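## Putting the tangram away

Take your time with this part — the tray is a snug fit, and a little patience now will save you some muttering later.

1. Lay the tray flat on the table, with a cloth underneath if you'd like to keep the wood from getting scratched.
2. Start with the big triangles and let them settle into their corners before you add anything else.
3. Slide the smaller triangles in beside them, then lower the square in at a slight tilt and let it drop.

**Note:** If the last piece stands proud of the rest, lift out its neighbor and turn it over. Please don't press.

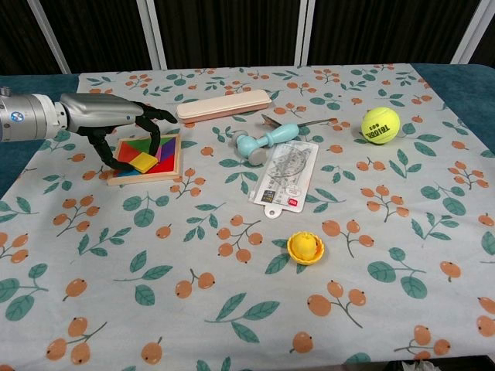

4. Run a fingertip across the top. Once everything feels level, the tray can go back on the shelf until Friday.

**Caution:** Small pieces. Keep them well away from toddlers and curious dogs.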